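4.2 Cable rules in shared bench setups

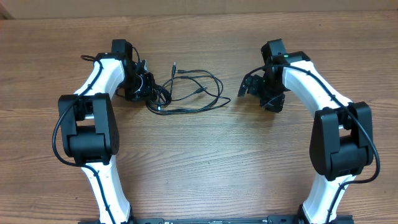 Figure 3. Two-arm bench station, view from the head camera.

Most lab guides we reviewed treat cable management as a matter of tidiness, and we doubt that this wording changes anyone's behavior. The Escobar checklist, for instance, asks operators to confirm that "all cables are secured" before enabling the arms, but gives no way to decide what counts as secured. The station in Figure 3 shows the problem. Each arm carries a thin black cable along its links, with a loop left outside the elbow joint, and a reviewer could fairly pass or fail those loops. The bundle of cables lying on the wood between the two grippers is a different matter, and yet the checklist handles both with the same tick box.

We went through 300 completed checklists from the Hultik and Nestis sites. The cable item was marked "yes" on all but 7 of them. Meléndez reads this as evidence of good practice; we read it as evidence that the item is answered by habit — the sheets cannot settle the question either way. Cuautle's proposed fix, a minimum clear zone between facing grippers, is at least something a second person can check with a ruler. It remains untested on benches with more than one mounting rail, and the draft does not say whether a connector still attached to a wrist falls under the rule. Until it does, we would not recommend adopting it as a pass/fail condition.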